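Notebook, June. Adhesive label stock, humidity conditioning, run 9

Continues from the previous page. Objective unchanged: find out why the Vastar stock lifts at the leading edge on small-diameter containers after storage, when the same stock passes on flat panels.

07:40. Chamber at set point. Panels and cylinders loaded in the same order as run 8. Control strips are from the Felville roll, outer wraps discarded. The roll has been open since the May series, so I cut in well past the exposed turns before taking any strips.

Peel at 180 degrees, flat panel, Vastar stock: no change from baseline after conditioning. Sobczak stock: slightly lower, failure still at the adhesive-panel interface, no transfer. Neither result explains the lifting.

Cylinders are a different matter. Vastar stock lifted on the leading edge only. The trailing edge stayed down in every case. Paper grain on these labels runs parallel to the axis of the cylinder on one sheet and across it on the other, and I had not been separating the two. Sorted them after the fact from the die marks on the liner. All of the lifted labels came from the cross-grain sheet. 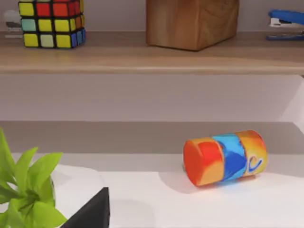

Cylinder on its side, left end orange-red, blue band, yellow-orange right end.

Edge lift read with the feeler gauge, not the loupe. The loupe readings in runs 5 and 6 depend too much on the angle of the lamp and I would not use them in the report. They stay in the notebook but should be marked as superseded.

Dwell time before conditioning may also matter. Run 7 went into the chamber straight after application, runs 8 and 9 after an overnight dwell. Run 7 was worse. The adhesive is a slow-wetting acrylic, so this is in the expected direction, but 7 also used the older applicator roller with the flat spot. Two variables changed at once. Repeat needed.

11:15. Balance drifting again after the door was left open. Re-zeroed, check mass within limits. Coat weights on samples 352 and 1053 repeated after the re-zero; first values struck out. Both repeats fall inside the supplier tolerance, which rules out a light coat on the lifted sheet.

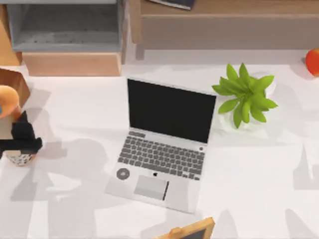 Candeo Packaging — Materials Test Group

Spreadsheet notes. The humidity column in the shared file is still formatted as text in rows imported from the old logger, and the averages skip those rows without a warning. Convert before plotting. Grain direction now has its own column. Please fill it in at the time of cutting — it is very slow to recover from the liner afterward.

Open items:

Repeat run 7 with the new roller, no dwell.
Cut 2 sheets of Sobczak stock, one in each grain direction, for cylinders.
Ask Felville whether grain direction is held constant between slitting orders.
Replace door gasket on the chamber, lower corner is hardening.

15:30. Chamber off, strips bagged and moved to the dry cabinet, top shelf.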